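The woman who won't buy another storage box

She runs Nokstead from a spare room and a borrowed van, and she would like it known that she doesn't sell anything in a lid. People ring her expecting baskets, labels and a talk about joy. What they get, for a flat fee of 314 pounds, is a day of someone going through their shelves with them and asking why there are so many cables.

I went in with my guard up. The tidying business has been promising us calm for years, and my own cupboards are no calmer. When I told her so over the phone she laughed. "Mine aren't either," she said. "I've got a drawer I haven't looked in for 7 years. I know there's a bicycle pump in it."

Her particular subject is the mixed box, the one that gets filled in the last hour before a move or a clear-out. Everybody makes them. The books go in the book box, the pans go in the pan box, and then there is a roll of tape, a soft toy, half a board game and a phone charger, and in they all go together.

The usual advice is that this is a failure of planning. She doesn't agree, and here I began to warm to her a little. "You can sort by kind until midnight," she said. "There'll always be things left that aren't any kind. So put them in a box and write 'odds' on it. What's the harm?"

The harm, I suggested, is that you never open it. She granted that. Her own answer is to keep the box small and leave it on a table until it has been dealt with, so that it annoys you every time you want to eat. I asked whether this works. "Half the time," she said. "The other half, people eat on the sofa."

She is firm on reusing old cartons, which surprised me, as I have had the bottom fall out of more than one. Torn flaps don't bother her. "The flap's only there to be taped down. If the top's ragged, use more tape. It's the base you want to look at." Then she told me about a firm called Drestix that quoted a client 1580 pounds for a move, with new boxes charged on top. The client took the quote and was still unpacking in February. The boxes, she said, were beautiful.

I put it to her that 314 pounds is a lot to be told to use more tape. She didn't flinch, and she didn't really answer either. She said that most people who hire her know exactly what to do and want company while they do it. That may well be true. It is also what a friend is for, and a friend will take a takeaway curry as payment.

We argued for a while about soft toys. I'm in favour of getting rid of them, on the grounds that they breed. She thinks they are the best packing material in the house. "I'd put one beside anything that rolls about. You've got to move the toy anyway, so give it a job." I said this sounded like something off a fridge magnet. She said I was welcome to pay for bubble wrap. 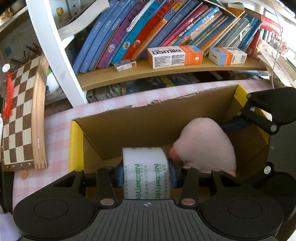
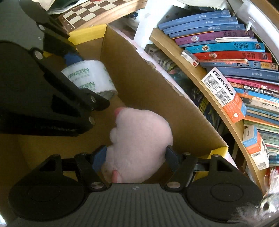

The tape and the pink soft toy, in with the odds.

Books she treats more gently than I expected. She has no rule about how many you may keep, and she won't be drawn on colour order, beyond saying that she once spent a whole afternoon undoing it for a man who couldn't find his atlas. If they lean, they lean. The thing she can't stand is small packets and cartons parked in front of the books, "just for now", and she admits that every house she has ever been in does it, hers included.

There is a course, naturally. It is called Sison, it lasts 30 days, and it arrives by email at six in the morning. I tried the first week. The messages are short and mostly sensible, and one of them told me to throw away dead pens, which I did. I didn't feel changed. My desk has fewer pens on it.

I asked her at the end what she would say to someone who reads all this and thinks it is money for old rope. "I'd say keep the rope," she said. "Put it in the odds box." Then she had to go, because a client in Bredov Street had locked herself out with the van keys inside.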